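Good practice for hand-held grippers: the new sheet from Fernside

In March our working group at Fernside finished the second version of the practice sheet for people who collect demonstrations with hand-held grippers. The first version was written for the lab bench, and many members told us that it does not help so much when the work is done in a normal kitchen. We agree with them, so the new text begins with the home.

The main rules stay short. Clear the path of the cable before you pick up the device. Keep the cable away from the cooker, the sink and any gas connection. Look at both finger pads before every session and clean them if there is grease on them. After 20 minutes of recording, put the grippers down and rest your hands - the wrist gets tired before you notice it.

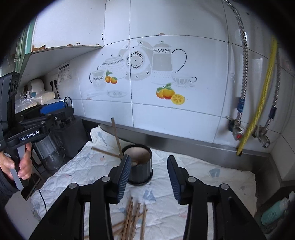 Chopsticks on a quilted cloth, with a gripper open over them.

Thin objects have now their own paragraph, which was requested by the colleagues from Romar. Chopsticks, skewers and straws should lie on a soft surface, so that the fingers can close low without hitting the counter. Take one piece at a time. If two pieces come up together, do not shake them off in the air, but lower them and open the fingers slowly. A dropped piece stays in the recording and is written in the log as a drop. We discussed this last point for a long time, and Ekitano still would prefer to delete such recordings.

Section 4 is also new and speaks about permission from the household, including what may be visible on shelves and walls.

The sheet has 2 pages and can be printed for the wall. Comments are welcome at the Fernside desk until the end of April. Please keep them under 500 words.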